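Cloth Folding and Book Stacks: Tips for Working Next to the New Gripper

Print this page | E-mail this page
Reading time: 2 min

Tips from the reading room at Worku, where the shelving and cloth work is going over to machines bit by bit. Use what helps.

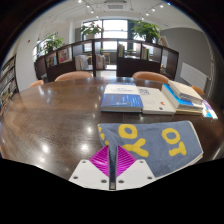
Half my shift used to be folding. Now it's setting up for the gripper, checking after it, and fixing what it can't do. Different tired. Eyes more than wrists. The table matters more than I expected. Dark polished top, and with the ceiling spots on you get bright white patches all over the bare side. So do your cloth work away from the glare, or turn a track off. Blue-grey cloth on dark brown wood is not a lot of contrast for anybody, but the yellow letters help, you can tell right away which way up the fold is. Keep the books over to one side, past the cloth. Ridged fingers are good on fabric. On a paper cover go slow.

Before you start

- Wipe the ridges. Lint sits in the grooves. Old toothbrush, dry. Two passes.
- Check the screws on the finger plates every Monday. Finger tight isn't tight.
- Wipe the table too. Dry cloth first, then barely damp. No spray polish! Everything slides after and you'll be chasing books all morning.
- Push chairs in.

Cloth

- Shake out, lay flat, smooth from the middle. Then fold.
- Pinch a bit in from the edge. Right on the edge and it pulls out of your grip.
- Border to the outside so the next person can see the layers.
- Creased part won't lie down? Iron it on low from the back. Never iron over printed lettering, it sticks to the plate and then you've got two problems.
- New cloths: wash once before use. Stiff ones spring back open.

Books

- Big flat ones on the bottom. Little ones on top, square them up if you have a second.
- A leaning stack is fine for a person. For the machine it's a mess, straighten it first.
- Thin booklets go seperate. They get lost behind the stack, and they bend.
- Max 10 in a crate. We tried more. Don't.
- Pale covers show every thumb. White eraser takes most of it off.

What changed for us

Less lifting, which my back likes. More waiting. The Plemer scheduling screen hands out jobs in 25 minute blocks, and at first everyone hated it, me included. You'd be mid stack and it wants you on something else. We asked for a hold button and got one in August. Use it. Thats what it's for.

Breaks got weird too. Folding you could chat. Now one person is watching and one is resetting, so you're not at the same table. We swap at the half. Ask for the same if your place doesn't do it, it costs them nothing.

And write down the stuff your hands know. Which cloth needs the second shake, which spine is about to go. I keep a notebook in my apron pocket. The trainers from Zatell wanted all of it and I asked for paid time to go through it with them. Got 2 afternoons.

Quick fixes

- Squeaky grip: clean before you oil. Mostly it's dust.
- Cloth keeps slipping: your fingers are polished from use, try a fresh pair.
- Plants nearby: water at end of day, pots drip.
- Sore eyes: look out the window a minute, then back.

Related tips

Getting Wax Off a Wood Table
Labels That Stay On: Proletti Bins After a Year
Sharing a Bench With a Machine, Part 2
Storing Magazines Upright
Bleeding a Noisy Radiator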